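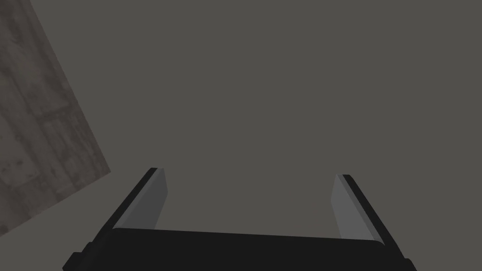
A success rate in a simulator tells you how good you are at the simulator, one of our reviewers wrote on the February draft, and asked why we thought ours would mean anything more. We didn't have a good reply then. We have part of one now, and most of this report is spent on how small that part is.

Search this site Enter keywords Go

Final report, Triệu robotics club, household manipulation project
Submitted May 24, 2025

What we said we would do

The proposal promised a two-armed robot that could "tidy a living room from spoken requests." Reading it again is uncomfortable. By the second month we had dropped the speech part, and by the third we had dropped the tidying. What was left was a single job: reach over a table, close one gripper on a named object, lift it, and hold it clear of the surface. We called this "pick and hold" in our notes and will keep calling it that.

All of it was done in simulation. The club has no hardware of this size and was never going to get any. We used the Wanix simulator, with the Gelta robot model that comes in its library, and trained the policy with a package called Vumier. We chose Wanix for a weak reason, namely that an earlier club project had left us working install notes. If we had started from nothing we might have picked something else, and we can't say whether it would have gone better.

How the policy was made

We recorded demonstrations by driving the arms with a game controller. It is slow and tiring work, and the person driving gets better at it, so the early recordings look nothing like the later ones. We ended up with around 400 usable demonstrations. "Usable" was decided by whoever was at the keyboard that afternoon. We wrote no rule down until late, and when we went back and applied the rule to the old recordings, a fair number should have been thrown out. We left them in and retrained anyway, mostly for lack of time.

The policy takes in camera views and the joint positions and puts out small arm motions. Vumier's default settings were used nearly everywhere. We changed the image size and the learning rate, the first on purpose and the second by accident (a config file from another exercise was still being read). The accidental value trained more smoothly than the one we had meant to use, and it stayed.

The test room is one of the furnished rooms in the library, with a couch, a table with small things on it, and a door. We liked it for being cluttered in an ordinary way. A bare test table would have given us better numbers and taught us less.

Testing

We ran 252 attempts with the final policy, spread over different starting poses of the base and different target objects. An attempt counted as a success if the object was off the table and still between the fingers at the end. A person watched every replay and marked it, and a second person marked it again without seeing the first result. Where they disagreed we counted a failure. This was the one piece of our method that nobody on the team argued about afterward.

Sixteen disagreements came up that way. Most of them were attempts in which the object was wedged against a finger and the side of the hand, lifted by luck more than by any grip. One marker called that a hold and the other didn't. We side with the one who didn't.

The policy did well when the base was square to the table and the object was near the close edge. It did poorly from almost anywhere else. If you read the wording of our own midterm slides, you would think the problem was close to solved, and that is simply a matter of which starting poses we had been using at the time. Every one of them was a nice one.

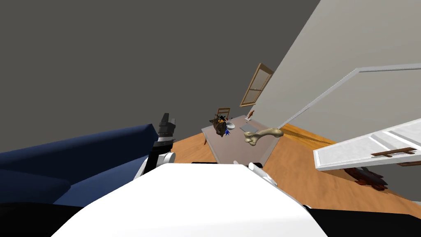
Reaching across the body was the worst case. The policy would start the motion, slow down, and then sit with the arm half extended until the attempt ran out. We spent a long time blaming the camera position for this. Then somebody plotted the joint values and found the shoulder pressing against its limit, with the policy still asking for more. A camera change would have fixed nothing. The demonstrations hardly ever reached across, because it's awkward with a game controller, and a policy copied from people who avoid a motion will not know what to do when it needs that motion.

Large objects were also a problem, and here we trust the simulator least. Contact in Wanix is computed from simplified shapes, and for anything knobby or curved the simplified shape can be a good bit bigger than what gets drawn. We saw fingers stop short of the surface they were supposed to be touching. Some of our failures are probably failures of the contact model. Some of our successes probably are too, and we have no honest way of sorting them out.

Does it transfer?

We don't know. We would like future club reports to say that sentence more often. The proposal claimed the work would be "directly applicable to real home robots," and nothing we did supports that. We never put the policy on a machine. We never added noise to the joint readings, or delay, or a table that was slightly too low. We did change the lighting, once, and performance dropped enough that we changed it back and wrote "investigate" in the log. The entry is still open.

What we can say is narrower. With the demonstrations we had, in a room the policy had seen before, performance depended on the starting pose far more than on the choice of object. We checked this by swapping targets while keeping the pose fixed, and then the other way around. The pattern held in both directions. That's the part of a reply we would now give the reviewer: we did learn something about our data, and it would likely be wrong with our data on any robot.

Advice for whoever picks this up

Write the success rule before the first recording. Vary the base pose from day one, including the ugly poses — especially those. Keep the failed demonstrations in a separate folder with a note on each. Check which config file is being loaded.

We would not recommend adding speech. It makes a good demo and it would have hidden every problem listed here.

The recordings, the marking sheets and both versions of the config are on the club drive in the folder marked Gelta. The retrained checkpoint is there as well, but the notes for it are incomplete. The version we tested is the older of the two — go by the file date, the names are swapped.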